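Filed under: Opinion, Home & Habits

I own a dining table that seats six people, and for most of its life it has seated zero people and one enormous pile of mail. I'd like to make the case for clearing yours off and eating at it, even if you live alone, even if dinner is toast. 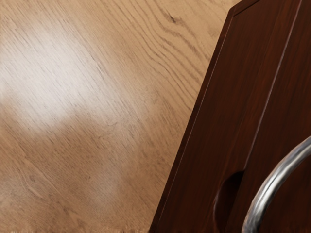
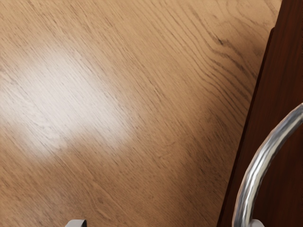
Wood grain, seen from above.

LIKEDSTEAD, November

I grew up in a house where you ate at the table or you didn't eat. My mother wasn't strict about much (we had a dog that slept in the bathtub) but she was strict about that. Then I moved out, got a couch, and for a good many years I had my dinners hunched over a bowl with the TV going. I thought of this as freedom! I could not tell you a single thing I ate in that time.

What changed my mind was a bill. I'd paid my water bill late because it was somewhere in the pile, and the late fee was five dollars, and I got so mad about those five dollars that I dumped the whole heap on the floor and sorted it right there. It took until 11 at night. I found a birthday card I never sent. I found a coupon for Spanos, the old diner on the corner, which closed before I got around to using it. And when I was done there was this big bare table just sitting there, and I was hungry, so I made eggs and pulled up a chair.

Reader, they were good eggs. Same eggs as always, same pan. I just noticed them for once.

Now, I know what people say, because they've said it to me. My neighbor Michalis Psarras thinks the whole thing is snobbery. His view is that a family eating pizza on the couch and laughing at a movie is doing better than a family sitting up straight and glaring over the green beans, and okay, he's right about that. I've been at the green bean table. I'd take the pizza too.

But most couch dinners aren't that. Most of mine weren't, anyway. They were me looking at my phone while something played that I wasn't watching, and then getting up an hour later and wondering if I'd had enough. And families I know who swear by the couch will also tell you, if you let them talk, that they can't remember the last time the kids told them anything.

I don't think you need nice plates. I don't think you need candles, or one of those question-card games where everybody shares their favorite memory (please, no). You need a chair and a place to put your elbows. Leave the phone in another room if you can stand it. I can stand it maybe four nights out of seven, and the other three I read the news at the table and feel a little bad.

The mail is the hard part, I'll admit. It wants to come back. I put a basket by the door and it helped for a while, and then the basket filled up and things started creeping over again, one catalog at a time. So now I sort on my feet before I take my coat off, most days.

Michalis came over for soup last week, by the way. He stayed two hours. He still says I'm a snob.

Questions or comments? Write to the opinion desk. | © Likedstead Letters. All rights reserved. | Back to top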